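Stesov brings robot arm to the sorting benches of its Elico plant, and trains the operators first

ELICO, April – Stesov, a maker of small molded parts for the toy and school supply trade, announces today that the first robot arm will start to work at its Elico plant this spring. The arm will take over the repeated pick and place work at one sorting bench. The system was prepared together with the integration company Darnix.

At present the operators of the sorting hall move up to 2,000 pieces by hand in one shift. Many of them have told us that the shoulders and the wrists are tired long before the day is over. With the new bench, the operator will set up the job, check the quality of the parts and decide what happens with the pieces which the arm can not place. No position in the sorting hall will be closed due to this project, and all 30 operators keep their present contract and pay.
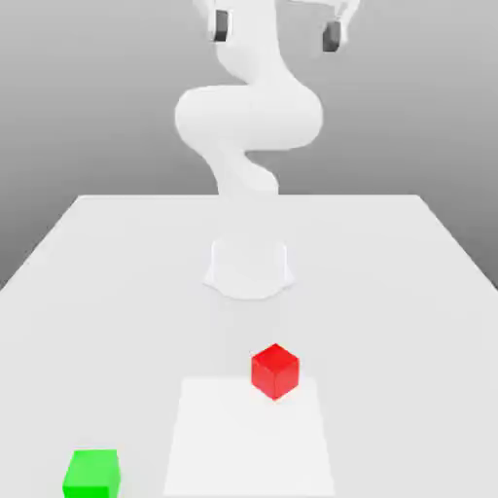 Training is the largest part of the project for our people. Each operator receives 80 hours of paid instruction, and the first half of it takes place in simulation, before anybody stands next to a real machine. The exercises begin with very few objects. In one of them there is a red cube at the corner of a pale mat and a green cube outside of it, and the white arm waits high above the table with its gripper open. The operator must teach the arm which piece to take and where to put it down. A mistake in simulation costs nothing, and the exercise can be repeated as many times as the person wishes. Later lessons use models of our own parts, including the part number 609, which is known in the hall as the difficult one.

"I have sorted parts by hand for many years and I was not happy when I heard the word robot," said Thu Doãn, shift leader at the sorting hall. "After the first lessons I saw that it needs somebody who knows the parts. My colleagues ask good questions now, and some of these questions have changed how the bench is built."

Following the request of the operators, the stop button will be placed on both sides of the bench, and the speed of the arm can be lowered by the person on duty without permission from the office. The safety check of the bench is made by the engineering office Ghaffari.

Stesov will decide on a second bench after the operators have given their written opinion on the first one.

Press contact: Stesov, Communications Office, Elico plant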